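Home / Bench Operations / FAQ for operators

Two-Arm Bench Rules: Frequently Asked Questions

These answers go with the bench rules at the Goltport site. They cover the enclosed two-arm stations only. For the mobile units, see the Ivgate handbook. Last revised Wed 1 March.

Who do these rules apply to?

Anyone who runs, resets or cleans a station, including visitors who have been given a login. If you only watch from outside the rail you do not need the training, but you do need to sign in at the front desk.

Do I need to finish the training before I can run an arm?

Yes. The bench course takes 60 minutes and ends with a supervised session. Yuk-lan Tse signs off new operators. Sign-offs from other sites are not carried over, even if the arms are the same model.

What has to be in place before a session starts?

Objects for the task go on the work surface first, with both arms parked. Set the main object flat and stable in the middle, where both grippers can reach it. Background items such as plants and small tools stay toward the back corners unless the task sheet calls for them. Check that wrist cables have slack and are not looped over anything that can be lifted. 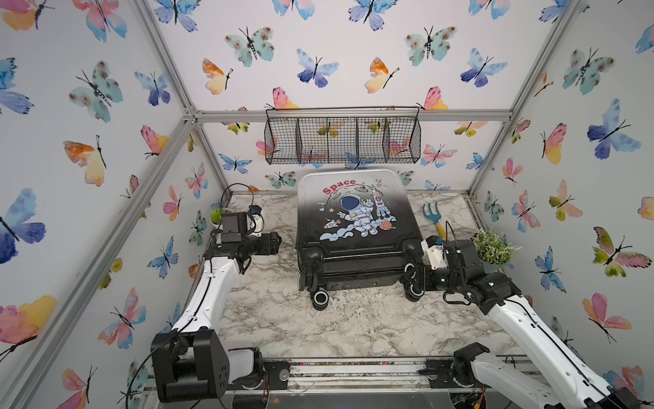
Reach into the enclosure only when the status page shows both arms stopped. One arm stopped is not enough. The two arms share the same space, and an operator leaning in to straighten an object on the left is well within range of the one on the right.

Is there a size limit for objects?

The longest side may be no more than 700 mm. Anything larger needs a written exception from Nélida Maldonado. Cases, boxes and bags must be empty and closed unless the task is about opening them. Things that roll should be laid down so the wheels do not carry the weight.

How fast may the arms move?

The default cap is 300 mm per second at the gripper. The cap is set in the station profile and operators should not change it. If a task seems to need more speed, send a request and keep running at the default until you hear back.

Can I change the wallpaper or the work surface?

Background panels are changed on a schedule, so please don't swap them yourself. If a panel is torn or peeling, report it. Surfaces can be wiped at any time with the arms stopped. Do not use anything abrasive on the printed ones.

How often do the rails and grooves have to be checked?

At the start of each shift, and again after any task that used small or loose parts. Small items find their way into the slots of the aluminum rails and are easy to miss from a standing position. Get down to rail height and look along the groove, or bring up the wrist camera view with the arm held still. Record what you find on the shift sheet, then stop both arms before taking anything out. Use the plastic pick, never a screwdriver.

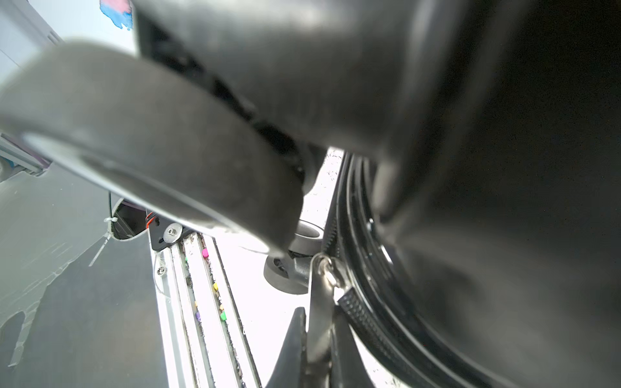 Wrist camera view of a grooved rail, with small colored beads in one groove.

Does grime on a rail count as a fault?

Light dirt is a cleaning item and goes on the shift sheet. It becomes a fault if it is near a moving part or if you can feel it when the arm travels – in that case tag the station and use form 602.

What about cables, zip ties and covers?

Look at them during the same check. A cable sleeve with broken strands, a missing tie or a loose cover is a fault. Don't tape it up and carry on. Shanthi Sikder keeps the spare ties and sleeves in the Begum cabinet, and only maintenance staff fit them.

An object fell during a session. Do I have to stop?

Stop if it landed against an arm, a rail or a cable. If it is lying clear on the work surface, you may finish the current attempt and then reset. Mark the attempt either way. The marks are used when sessions are reviewed, and an unmarked drop causes more trouble later than a marked one.

Who can press the emergency stop?

Anyone at all, trained or not. There is no penalty for a stop that was not needed. After a stop, leave the station as it is until a supervisor has looked at it.

Where do I report a problem?

Use the Kekside ticket form and choose "Bench" as the category. Include the station number and the time. For anything involving an injury, call Fionnuala Corrigan first and fill in the form afterward.

When will the rules be reviewed again?

In August. Send suggested changes to Ruwan Siddiqui before then. Changes that affect safety are made right away and posted at the top of this page.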